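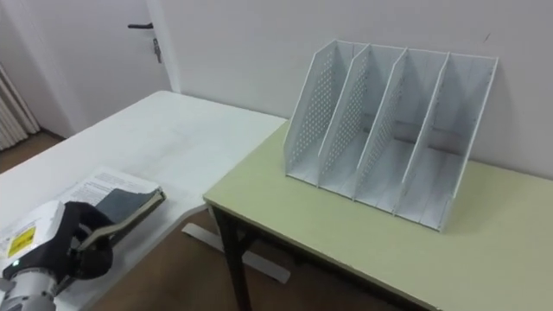

One reader of the visitor log, signing as Budance, objected that an open day is no place to measure anything, as the audience claps at the wrong moments. We concede the clapping.

4.2 Behavior under observation

The Kunari open day gave us 28 book-filing attempts in front of visitors, against 109 run the week before with the door shut. The Bisari grasp planner was identical in both sets. Visitors, asked on the exit form what had impressed them most, favored the coffee. Several wanted to know when the robot would start reading.

Most delays fell between grasp and transfer, when the cover is held and the free hand has yet to commit itself. Visitors took this pause for thought, and we did not correct them until the question period.

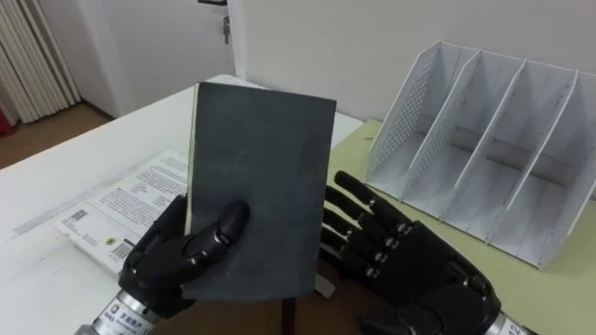

Figure 3. Dark gray cover held upright in the left hand, right hand open above the table; the four-compartment organizer is empty.

Pauses were scored by the Gisler protocol, with applause left in.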